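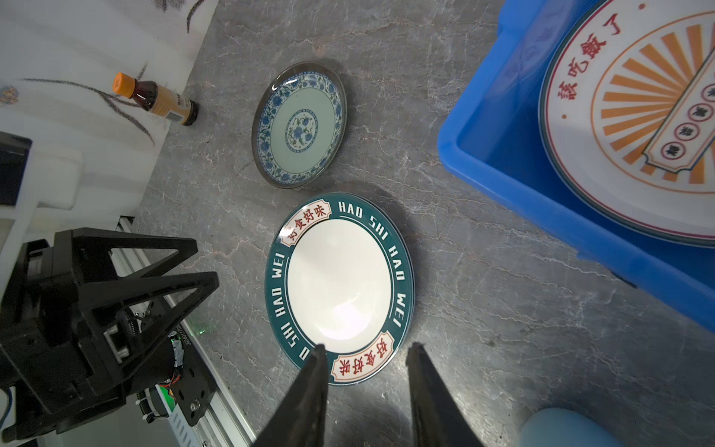

Grovov line: evening buses every 15 minutes from March

Flenport Transit will run the Grovov bus every 15 minutes until 10 p.m. on weekdays, starting with the March schedule change. Buses now come every half hour after 6:30. The board approved the change on December 13, 2018, along with a new stop at Benítez Street.

Ridership after 6:30 averages 425 boardings a night. Planners expect 550 once the new schedule settles in. The extra trips need two more buses and 5 more operators, and hiring has started.

"Most of the people who wrote to us work late shifts at the hospital or the mall," said Macarena Gaete, who manages the schedule. "They were missing a bus by two minutes and then standing there for half an hour."
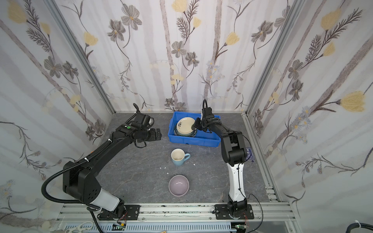

Two arms mounted on a rail, with flowered panels behind.

Weekend service stays the same for now. The board will look at Saturday evenings in the fall, when the contract for the Andico garage is up for renewal.

The Benítez Street stop replaces the one at the old post office, 50 yards to the south. It will have a curb ramp and a shelter, but the shelter may not be in place on opening day. Transfers to the crosstown route will be made at the new stop in both directions.

Printed timetables will be on board all buses two weeks before the change.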